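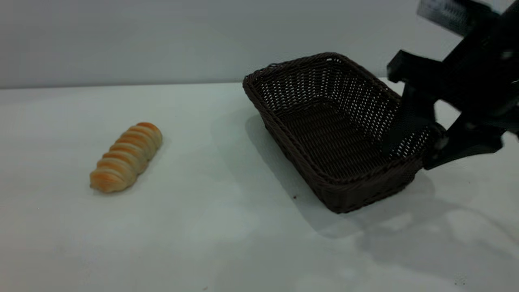

Ticket 2508 — Saithong recipe box, scaling bug
Status: Resolved
Opened by: Wiroj Nilsuwan
Date: September 14, 2026

Problem
When I scale a bread recipe from 10 rolls to 20, the flour doubles but the yeast and salt stay put. Printed card and screen both show it. I love this program and use it every single morning, so I'm happy to test anything you send me!

Reply from Drovine support
Thanks, Wiroj. Which version are you on, and did you type the recipe in or import it?

Wiroj
Latest version, imported from my old Bulero file. I just typed one in by hand and it scaled perfectly — yeast, salt, the lot. So it has to be the import!

Drovine support
Great find. Bulero saves small amounts as text, and our importer leaves them that way. Please try this:
1. Back up your recipe box.
2. Open Tools, then Repair Amounts.
3. Tick "Convert text to numbers" and run it.
4. Close and reopen the recipe.

Wiroj
Ran it on all 200 recipes. Everything scales now except "a pinch" and "to taste", and I can live with that. The twisted rolls came up right on the first try, and so did my rye. So pleased!

Drovine support
Wonderful. Words like "a pinch" will stay as they are. The importer fix is planned for the November update, so run the repair again if you bring in more Bulero files before then. Closing this one.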